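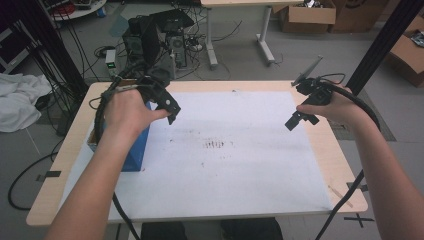 Nabila Hajji thinks the swelling scores from the November blepharoplasty group should be thrown out and re-read, as the two readers were using different day-7 reference photos. I agree on the re-read. I would keep the old scores in the file under a separate column.

14 January 2026, Berkbridge

**Upper lid series, photo grading**

- 63 patients, 303 usable photo sets after exclusions.
- Nine sets dropped: brow raised during the straight-gaze shot, so the lid crease sits too high to measure.
- Plesik software updated before the run. Old calibration file does not load; re-entered the scale by hand from the ruler sticker on the forehead.

Crease height measured at mid-pupil, eyes in primary gaze, then again in gentle closure. Closure values are noisier. Wael Bennani's readings run higher than mine on the left side only. We traced this to the chin rest, which had a slight tilt. Shimmed and locked. Left/right difference on the check subject is now within reading error.

Bruising: switched from the five-step color card to the four-step. The two yellow steps were being used interchangeably. Conversion table is on the inside back cover.

Lighting: the Motia panels drift warm for the first several minutes. Leave them on before the first patient sits down. Gray card in every set, including the obliques. Three obliques from this morning have no gray card and can't be corrected.

Scar grading is not started. Amr Fahmy wants it done at 108 days for everyone, but the clinic recalls don't line up with that, and a few patients will come in early. Record the actual interval and sort it out in analysis.

To do:

- [ ] Re-read day-7 swelling, both readers, same reference set
- [ ] Ask Nazma Abeysekara for the missing closure shots
- [ ] Order more ruler stickers (matte, the glossy ones flare)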